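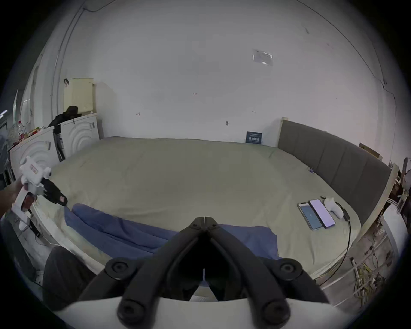 green sheet, blue blanket. thread on sleeping in the daytime below

---

ok so people keep asking how I do nights. I work at the Vulley depot out in Ondham, sorting bread and cakes for the morning trucks. start at 10pm, home by 7 if the bus behaves. going to dump everything I know about day sleep, in no order

---

1096 days on nights as of this week. three years and a leap day. I worked it out on break with a stale cinnamon roll in my hand

---

first thing. light. get proper blackout curtains and then fix the sides, the light comes in at the sides. I used black tape for a year, ugly, worked fine. now I have a rail that curves back to the wall. also the little light on the smoke alarm in the hall. shut the door

---

sunglasses on the ride home. even in winter. you look like an idiot at the bus stop at 6.40, so what

---

food!! this took me way too long. big meal before the shift, something small on break, toast when I get in. if I eat a full dinner at 7am I lie there like a snake with a goat in it

---

coffee cutoff is 2. as in 2am. I used to push it to four and then wonder why I was staring at the ceiling at nine. still cheat in December

---

noise. earplugs are ok but I roll onto them and they hurt. fan on the floor pointed at the wall, all year. the Camargo building next door is getting a new roof and the fan beats everything except the nail gun

---

nothing beats the nail gun

---

bedding, bc someone will ask. days are warmer than nights, sounds dumb but your bedroom at 1pm in July is a different planet. thin sheet, a blanket you can kick off, forget the big comforter until it's really cold. wash sheets on your first day off or it won't happen

---

also two people on different shifts should have two blankets. saved us so many fights. one comes to bed, one gets up, no tug of war

---

phone. mine goes in the kitchen in a bread tin. lid on. only numbers that ring thru are family and work and work is on thin ice

---

you have to tell people your night is their day. more than once. I say "would you call me at 3am? thats what 11 is for me" and they go ohhh and then call at 11 the next day

---

put a note on the door for deliveries. mine just says NIGHT WORKER PLEASE DONT RING, LEAVE BY THE STEP. before the note I was signing for half the street's packages in my bathrobe

---

days off are the hard part and I don't have a clean answer. some of the crew flip all the way back to normal. I can't, takes me the whole weekend to flip and then I'm flipping again. I stay up till 3 or so and get up at 11. bit of daylight, bit of dinner with humans

---

naps: 20 minutes before the shift, sitting up, alarm across the room. lie down and it's over, you wake up with pillow lines and no idea what month it is

---

going outside matters more than I wanted it to. I do 3000 steps when I get up, before I look at anything. down to the canal and back past the laundromat. if it's raining I do them in the hallway and the dog follows me back and forth, very worried

---

winter is worse. in January I can go a whole week where it's dark when I leave, dark on the way home, and I sleep thru the rest. set an alarm for an hour of daylight even on bad days. the walk is the first thing I drop and the first thing I miss

---

things I bought that I didn't need: the weighted eye mask, the pillow spray, a lamp that pretends to be a sunset (it hums), the special tea. the tea tastes like a hamster cage

---

things worth the money: curtains, fan, second set of sheets, decent insulated lunch bag

---

somebody DMed asking about the Dorkska shifts, the four on four off ones. never worked there so can't say. friends who did liked the long break and hated the fourth night. that's all I've got

---

see a doctor if you're weeks in and getting only a few hours. I left it too long and got snippy with everyone, and nodded off on the bus and rode it out to the end of the line. cold out there. no bench either

---

if you drive home please don't tough it out when you're nodding. pull in somewhere. I gave up the car for this job and I do not miss that last stretch of highway at all

---

what I like about nights, since this all reads like a complaint: quiet aisles. the smell when the first racks come off the truck. grocery store at 7am with the floor still shiny. never once sat in rush hour going the right way

---

what I don't like: birthdays. school stuff. any invite that says "brunch"

---

edit: yes I know you can't edit these. I meant to say start with the curtains, if you do one thing do the curtains. rooms facing east especially, mine does and the sun comes straight in at breakfast like it pays rent

---

edit 2: for the person asking, blackout lining clips onto the curtians you already have, you don't need new ones. measure wider than the window. wider than you think

---

ok its 8.15 and I'm still typing, phone going in the bread tin. replies when I'm up, might be 4ish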